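4 Setting up a kitchen task

Read section 3 (Fixing the base and first power-up) before you start here. The Tusgate arm must be bolted to its floor plate or locked to its trolley, and the status light on the shoulder must be steady green. If it is blinking green, the arm has not finished its self-check and will ignore commands from the handset.

Setting up one task takes most people an afternoon the first time. Later tasks go faster because the room map is already stored.

4.1 What you need

Tusgate arm with two-finger gripper fitted
Handset, charged
Wulus head camera, fitted and plugged in (see 3.6)
Pack of 20 floor markers
Cleaning cloth, lint-free
Four plates you do not mind breaking

Use plain plates for the first runs. Heavily ribbed or square plates need the wide finger pads, part 41 on the spares list, sold separately.

4.2 Preparing the room

1. Clear the floor between the base and the worktop. Loose mats must be taken up, as the trolley wheels will catch on them.

2. Stick the floor markers down where the handset shows them. You do not have to use all of them in a small kitchen. Press each one flat with your thumb.

3. Switch on the lights you will normally use. The camera adjusts to room light, but the stored map is more reliable if it was made under the same lamps.

4. Check that the dishwasher door opens fully and stays down by itself. If the door springs back up, have the hinges adjusted before going further.

5. Turn the dishwasher off at its own switch.

CAUTION: Do not let the arm reach into a machine that has just finished a cycle. Wait until the inside has cooled. The finger pads are rated for warm crockery only and go soft in steam.

4.3 Storing the room map

1. On the handset, choose Rooms, then New room. Type a name. Names can be up to 19 characters long, and accents are accepted.

2. Hold the green button and walk the arm slowly along the worktop. Keep the gripper 300 mm above the surface. The handset beeps if you go too fast.

3. Stop over the sink and press Mark. Choose Sink from the list.

4. Open the dishwasher door, pull out the lower rack and press Mark again. Choose Rack, lower.

5. Push the lower rack in, pull out the upper rack and repeat. Choose Rack, upper.

6. Press Save. The handset shows a plan of the room. Compare it with what is in front of you. If a cupboard is missing from the plan, delete the room and start again from step 1.

Note: Glossy worktops give bright reflections that the camera can take for an edge. If the plan shows a gap in the worktop where there is none, move the nearest lamp a little or pull a blind down, then repeat steps 2 and 6. Matt surfaces do not need this.

Note: Steel sinks are stored correctly in most kitchens. If the bottom of the sink appears as a hole, lay the cloth in it while you store the map and take it out afterwards.

4.4 Teaching the plate move

The arm comes with a general plate move already loaded. It will work in many kitchens as it is, but it needs to be shown the height of your racks.

1. Stand one plate upright at the sink, with free space on both sides of it for the fingers.

2. Choose Tasks, Load plates, Teach. The arm goes to its start position in front of the worktop and waits.

3. Hold the green button and guide the gripper down until the fingers are either side of the plate rim. Release the button. Press Close.

4. Guide the arm up, away from the sink and across to the rack. Keep the plate clear of the tap. The arm will copy the path you show it, including any detours, so take the one you want it to take.

5. Lower the plate between two rows of tines and press Open.

6. Press Replay with the plate back at the sink. Keep one hand on the red stop button throughout.

7. If the plate goes in cleanly, press Accept. If it leans or scrapes, press Discard and teach it again.

CAUTION: Keep children and pets out of the room during Replay. The arm slows down when it meets something solid - it does not stop for a soft object such as a tail or a sleeve.

4.5 Checking the camera view

Choose Camera on the handset with the arm at the start position. Tilt the head with the small wheel until the sink and the open dishwasher are both in view along with the gripper. Tighten the wheel.
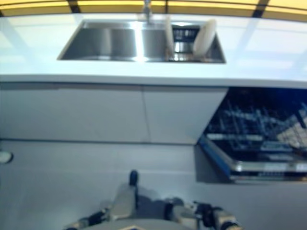 Can the arm load plates and cutlery in the same task?

Plates and cutlery have to be set up as two separate tasks. You can then join them under Tasks, Sequence, so that the second starts when the first has finished.

If the view is hazy overall, wipe the lens with the dry cloth. A gripper that looks soft close to the camera is normal, as the lens is set for worktop distance.

4.6 Faults during set-up

E3 on the handset: the camera has lost its markers. Check that none has lifted, then press Retry.

E7: the gripper closed but felt nothing. Move the plate and teach step 3 of 4.4 again.

E11: a joint is too warm. Leave the arm powered on and idle until the message clears. Do not cover it.

Red shoulder light with no code: switch off at the wall and contact Nistow Service, giving the serial number from the underside of the base.

Section revised 12 February 2024 by Senad Krasniqi. Checked by Kiyoshi Takeda. Replaces the loose sheet packed with earlier arms.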